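Art History Survey, Week 3: Who Painted It?
Handout for the Thursday group, 10/24/24

Welcome back, everyone, and thank you for such a lively talk last time about the Galbraith portraits (I went home with my head full of lace collars). Today we turn to attribution, the slow and rather lovely business of putting a name to a picture that has lost one. Please read the essay by Beathag Drummond in your packet before we start, and don't worry if the middle pages feel heavy going - they do get easier.

Start with the back of the painting. Old labels, chalk marks and the stamp of a canvas seller can tell you more in five minutes than the sitter's face will tell you in a week.
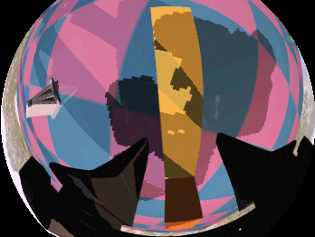 What should you do if a signature looks newer than the paint around it?
Treat it as a clue to the picture's later life, write down exactly where it sits, and look for your painter by other means, such as sale records and the way the hands and ears are handled.

Siv Vik's study of the Brimness sitters is a good model here. She went through 200 letters and found the painter named in 3 of them, always in passing and once in a complaint about an unpaid bill! Family papers are like that, so do read the dull ones too, the lists of linen and the bills for candles. 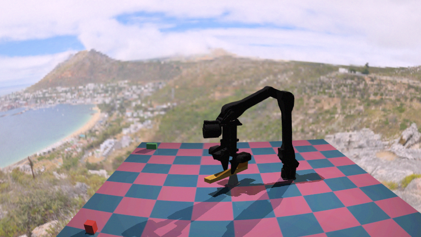

Fig. 2. Robotic arm over a yellow-orange block, computer rendering.

For next week, choose one unsigned portrait from the packet and write a page on who might have made it and what you would want to check. Bring two copies, please, and we will spend the first 30 minutes reading each other's.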